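Home | News | Opinion | Services | Community | Contact

Small hospitals need a settled future

Opinion
October 9, 2024

The future of Mokcombe Community Hospital has been under review, in one form or another, for nine years. In that time the building has been described in official papers as a local asset, a site for redevelopment and a centre for step-down care. None of these descriptions has been followed by a budget lasting longer than a single financial year. The hospital has 22 inpatient beds, a minor injuries unit and an outpatient corridor, and it deserves a decision.

The case for concentrating services in large hospitals is well known, and for some kinds of care it is sound. Stroke, major trauma and complex surgery are safer where specialist teams work every day of the year. It does not follow that a patient recovering from a hip operation must remain in the same building, far from family, until a care package can be arranged. Much of what an older population requires is ordinary care, given close to home by staff who know the district.

The consultation paper issued in March proposed that the inpatient ward should close and that the outpatient clinics should move to the Jonidero Health Centre. Its authors argued that the ward was costly to staff at night. That is true of every small ward in the country. The paper gave no figure for the cost of keeping the same patients in an acute bed, and without that figure the comparison cannot be made.
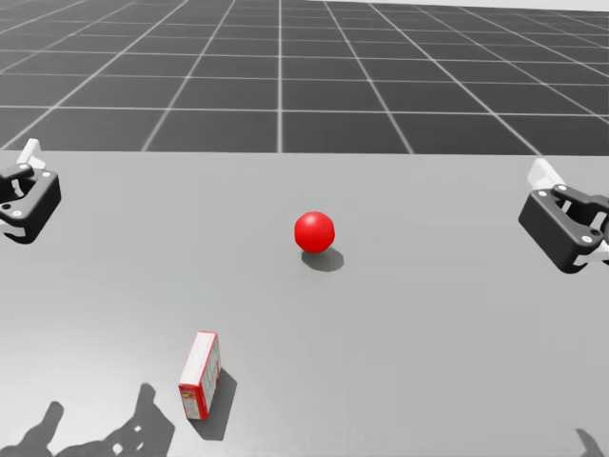 One reader wrote to this page that the matter looks different from the villages: my mother had three appointments at Jonidero last winter and missed one of them, as the only morning bus had been withdrawn, and she was then recorded as having failed to attend. The letter went on to ask whether anyone preparing the proposals had made the journey by public transport.

The question is a fair one. Travel is usually treated in these exercises as an appendix, to be dealt with once the clinical model has been agreed. For a patient who does not drive it is part of the treatment. More than 300 written responses were received to the March paper, and 200 of them raised transport as the first concern. The summary report gave the subject two paragraphs.

There is also the matter of staff. Nurses and therapists will not apply for posts in a building that may shut within the year, and the vacancies that result are then offered as evidence that the service cannot be sustained. The Prorkar review of district services made this point plainly - uncertainty is itself a cost - and recommended that any community hospital retained in the plan should be given a firm commitment on funding. That recommendation has not been adopted.

The board should now publish the full costs of both options, including acute bed days and patient transport, and should set a date for its decision. If the ward is to close, the replacement services should be open and staffed beforehand. If it is to stay, it should be funded for long enough to recruit.

Recent in Opinion
Why the Dương Clinic should keep its evening hours
Car parking charges and the hospital visitor
Dental places for children: a question of access
Letters: the future of the Jonidero pharmacy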